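If you come home to a forced door, the first thing to do is nothing much at all. Stay outside, ring the police, and wait somewhere you feel safe (a neighbour's kitchen is ideal!).
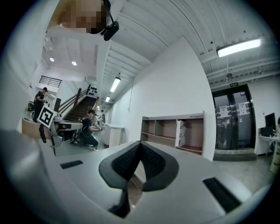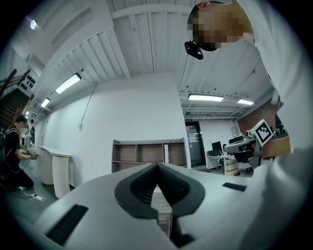
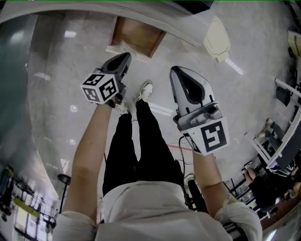

Once the officers say you may go in:

1. Ask for your crime number and write it down twice. I lost mine in June and spent a whole morning on the phone to Clekenholm station.
2. Go round **one room at a time** with a pen, listing what's gone, and don't tidy drawers until they've been checked for prints.
3. Ring your insurer, and change the locks.

Things do come back to you later, so keep the list handy. Abena Opoku remembered her bracelet 11 days on, and they added it without any fuss.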